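Keep the Label on the Can

My town, Dresgate, changed its recycling rules in December. Under the new rules, every food can has to go into the bin rinsed, with the paper label peeled off and the lid removed. A can that breaks the rule gets the whole bin tagged and left at the curb. I think the rule should be dropped, and I say that as someone who has put out a recycling bin every Monday for 17 years.

The rinsing I can live with. A quick swirl with leftover dishwater takes care of most cans, and it keeps the raccoons away. The label is a different matter. Some brands use a strip of glue and the paper comes off in one pull. Others are glued all the way around, and you end up standing at the sink with a butter knife, running hot water the whole time. My neighbor Yolanda Benítez has arthritis in both hands. She tried it for 2 weeks and now puts her cans in the trash.

The town says clean metal sells for a better price. That may be so, but the notice we got in the mail gave no price, before or after. Hollis Escobedo asked for one at the public meeting and was told it would be posted on the town website. I have looked several times and found the holiday pickup schedule and a form for reporting potholes.

I worked in a scrap yard when I was young. Steel went to the furnace with paint, paper and a fair amount of dirt on it. The paper burned off. I don't claim that every buyer works the same way, and if Dresgate has a buyer who refuses labels, the town should say so and let us see the contract.

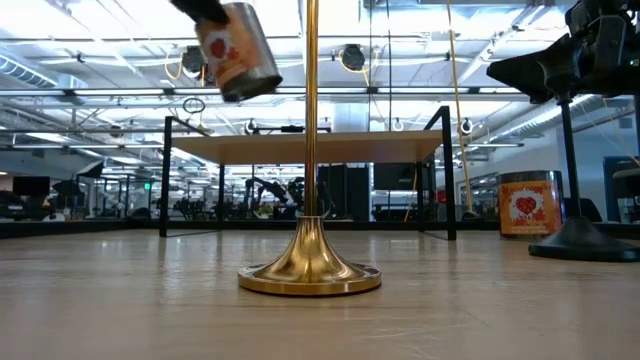
Opinion | Town & Household

There is also the matter of who does the work. A sorting plant handles cans by the ton. A household handles them one at a time, over a sink, after supper. Moving a chore from the plant to the kitchen makes the plant's books look better, but the chore is still there, and the hot water shows up on our bills.

Kelly Bastos wrote in this space last month that a little effort at home teaches children respect for materials. I have no quarrel with teaching children. Mine learned to flatten boxes and sort glass, and they still do it as adults. But people follow a rule when they can see what it is for, and I have watched my own street lose interest in this one. The bins are lighter than they were in the fall, and the trash carts are fuller.

Ilimton, the next town over, asks for empty cans and nothing else. Its instructions fit on a sticker on the bin lid. Ours run to a folded sheet with a separate panel for pet food.

I would keep the rinse, ask people to tuck the lid inside so it doesn't cut anyone, and let the paper stay where it is. The council takes comments on the waste rules at its next meeting, at 7 in the evening, and I plan to bring the folded sheet with me.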